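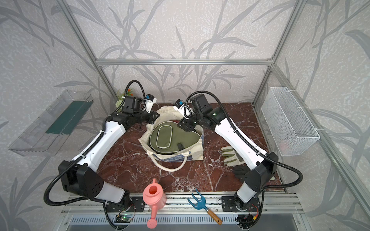

BRILTOW GARDEN STORE TO OFFER PACKED STARTER BAGS FOR NEW GARDENERS

BRILTOW — Grevthorpe Garden Supply will begin selling a packed starter bag for first-time gardeners in March, the company announced. The bag will be sold at the Grevthorpe store in Briltow and at the Brundent branch, and can be ordered ahead at either counter.

Each starter bag is a cream canvas tote with a blue printed pattern and a cream handle. It comes with an olive-green zippered pouch, a pair of gardening gloves, a hand cultivator with three prongs and a wooden handle, and a pink plastic watering can with a long spout. The gloves are cream with olive-green cuffs and dark gray palms.

The price is $40. Customers who already own a watering can may leave it out and put the difference toward seeds or potting mix on the same visit.

Grevthorpe put the set together after a trial last spring at the Brundent branch, where staff packed 80 bags to order and kept notes on what people asked to add or take out. Pruners were in the first version and were dropped, as most buyers were growing in pots or window boxes and had nothing to prune in their first season. The zippered pouch was added late in the trial. Buyers had asked for a place to keep seed packets and plant labels apart from the tools.

"People come in wanting to grow a few things on a porch, and they leave with either too much or with one trowel," the company said in a statement. "We wanted a bag they could pick up, take home and start using that afternoon."

Bags are packed by hand at the Petridis Street stockroom behind the Briltow store. The pouch goes inside the tote. The gloves and cultivator go in beside it, and the watering can is handed over separately so that the spout does not get bent on the way home.

The first run is 1,890 bags, split between the two stores. Grevthorpe said it will decide on a second run once the spring season is over. Replacement gloves and cultivators will be stocked on their own all year, and the tote will be sold empty at both locations for customers who want a spare.

A free class on container planting will be held at each store during the first month of sales. The class lasts 2 hours and covers filling a pot, loosening soil with the hand cultivator, watering seedlings and setting out young plants. Buying a starter bag is not required. Places can be reserved at the counter, and those attending should bring their own gloves if they have them.

Orders placed ahead will be held at the counter for one week. Unused bags may be returned with a receipt under the regular store policy.

About Grevthorpe Garden Supply

Grevthorpe Garden Supply sells tools, seeds, soil and potted plants from its stores in Briltow and Brundent. Both stores open at 8 a.m.

Press inquiries: Grevthorpe Garden Supply, Petridis Street, Briltow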